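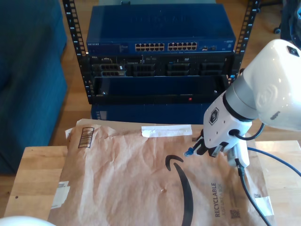 Paper goes in with paper, what is there to study, was the first comment we got when we put the project idea up on the class board. Fair enough. We thought so too at the start, and the short version of this report is that paper mostly does go in with paper, and then a lot of other things go in with it, and after that it stops being so simple.

Where the Boxes Go: Parcel Packaging at Harkstead Hall
Final report, Intro to Environmental Studies, spring term

Background

Harkstead is a residence hall with 300 beds, one mail room and one trash room. The trash room is down a half flight of stairs behind the laundry. All parcels come through the mail room. All trash is supposed to go out through the trash room, but see below.

We picked packaging because it was in our way. Literally, in the hallway on the second floor there is a corner by the elevator where people drop empty boxes, and it never gets to zero. Also the class unit on household waste spent most of its time on food and we wanted something else.

Questions we started with:

What kinds of packaging come into the building.
What people think they are supposed to do with each kind.
What they do with it.

The third one is the hard one and we only half answered it. More on that under Problems.

Rules as written

Porkon is the hauler for our side of campus. The sign in the trash room is theirs. It says paper and cardboard, clean and flat, no plastic lining, no food. A second sign from the housing office says "all packaging" with an arrow to the same bin. So right away there are two signs that don't agree, hung on the same wall. We asked housing which was right and were told the Porkon one. We asked if the other one could come down and were told yes. It was still up when we finished in April.

The paper load goes to the sorting site at Spanos. We had a tour booked there and it was canceled, then rebooked, then it clashed with midterms. So everything we say about Spanos is from one phone call and the printed handout they mailed us. (In a plastic bag mailer, which we thought was funny.)

From the phone call: the paper line there can take plain paper mailers, corrugated boxes, and paper padding. It does not want mailers with bubble lining glued inside. Tape and labels are ok in normal amounts. Wet paper is a problem, and so are boxes with foam still in them. They said the biggest annoyance is bags of mixed stuff tied shut, becuase somebody has to decide whether to open it, and usually there's no time.

Method

There were 2 of us. We had the mail room log for March, with names and room numbers taken off before we got it. It listed 2157 items for the month. That includes flat letters that needed a signature, and we couldn't separate those out, so don't read it as 2157 boxes. It is more like the ceiling.

The log doesn't say what the packaging was. For that we stood in the mail room at pickup hours and sorted what we saw into types: box, paper mailer, padded paper mailer with plastic inside, plastic mailer, other. At the busy hours we couldn't keep up and lost track, so we are giving the order of the types and not a table. We had a table. We took it out after our first draft came back with a note asking how we got it, and we didn't have a good answer.

Then a survey, on paper, left on the mail room counter with a shoebox for answers. Then talking to people. Talking worked best by far.

We also planned to go through the bin contents at the end of each week. Housing said no to that, for safety reasons, and we could look but not touch. So we looked.

What comes in

Boxes are first. Then plastic mailers, which surprised both of us, we would have put paper ahead. Then plain paper mailers, then the padded kind. "Other" was mostly tubes, plus a tire, which came with only a label on it.

The plastic mailers are largely clothes. One shop that a lot of people here seem to like, Utari, ships in a thin gray bag with a paper insert, and the bag inside that has a sticker you have to peel. Residents complained about those bags a lot without being asked. It may just be that they buy a lot from them.

Size is its own issue. A small thing in a big box fills up the bin as fast as a big thing in a big box. The paper bin in the trash room gets full with air, basically. We saw it with the lid propped open by boxes nobody had flattened, and below them it was half empty.

What people think

Most people we talked to were sure about boxes and said flatten, paper bin. Then it falls apart.

Paper mailers. A good part of the people we asked believed these were trash, because of the glue strip or the label. One person had been cutting the labels out of every one since freshman year. Spanos says no need. If the mailer is all paper, it can go in whole. Several people said they look for the printed word on the packaging and go by that, and if there's no word they throw it out. The word helps. But it only says the material could be recycled somewhere, and it can't know what the local hauler takes, so you still need a sign that's right.

Padded mailers. Nearly everyone put these in paper, since they look like paper on the outside. These are the ones Spanos does not want. You can feel the lining if you pinch it, and you can tear a corner to check. After we explained the tear thing to people at the counter we saw some of them doing it later on their own, which was the nicest part of the project to be honest.

Plastic mailers. All over the place. Some said trash, some said the bottle bin, some saved them to reuse for returns. Porkon's sign puts them in trash. There's a film drop-off at the grocery store but it is a bus ride and we did not meet one person who used it.

Foam. People feel bad about foam. They kept telling us so. It goes in the trash.

What people do

Here our evidence is thin. From looking in the bin (lid open, hands behind our backs):

Boxes not flattened, all the time.
Boxes with the padding still inside, often.
Padded mailers mixed in with the plain ones.
Food in pizza boxes. Not parcel packaging so not our topic, but it was there and it gets the paper next to it greasy.
Tied bags. Same thing Spanos complained about.

The worst time was Monday, after the weekend deliveries piled up at the mail room and everybody picked up at once. People open stuff right there at the counter and then they have an empty box and a class to get to. The mail room has one small trash can and no paper bin. So the box goes by the can, or upstairs to the elevator corner.

We think this is the main finding. We had expected that people didn't know the rules, and they don't, not all of them. But the people who did know still left boxes in the corner. The trash room is in the wrong place for how the building gets used — you pass the mail room on the way in and you don't pass the trash room ever, unless you are doing laundry.

What we tried

For the last part of the term we got permission to put a rolling cart next to the mail room counter. Borrowed from the kitchen. Sign on it: EMPTY BOXES AND PAPER MAILERS, FLAT. A box cutter on a string was not allowed, so people used keys.

The cart got used. It filled and had to be pushed down to the trash room, and the half flight of stairs is a pain with a cart, so really it was us carrying armloads. The elevator corner was better on the days the cart was out. We don't have a before and after number for this and should have. We took notes like "pretty clear" and "bad again", which was not the plan.

On the days we forgot the cart the boxes went where the cart would have been. On the floor, in kind of a cart shape.

Problems

The survey was a mess. Question four asked two things at once. People answered one or the other and we couldn't tell which. We dropped it.

People are nicer when you are standing there with a clipboard. They flatten boxes in front of you. So anything we saw at the counter is probably better than normal.

One month of the log is one month. March had spring break in it, and the building was quieter that week. We asked for February too and it was handwritten and we ran out of time to type it up.

We also never found out how much of what leaves Harkstead as paper ends up as paper. Porkon weighs the truck, and the truck picks up from other halls before us.

Recommendations

Take down the "all packaging" sign. This costs nothing.

Paper bin in the mail room, a real one with wheels, emptied by whoever already empties the trash can there. Housing said they would look into it.

Put the tear-a-corner test on the sign with a drawing. The text version was too long and people didnt read it.

Ask Spanos for a sample board, with real mailers stapled to it. They told us they used to make those for schools and might have one in storage.

For next year's group

The limit is 2000 words and you will want them for method, so start writing that part early. Get the log before you design the survey. Housing answers email in the morning, by the afternoon forget it. The cart goes back to the kitchen, the key for the mail room closet is at the front desk, and the leftover survey sheets are in the shoebox on top of the closet shelf if you want scrap paper.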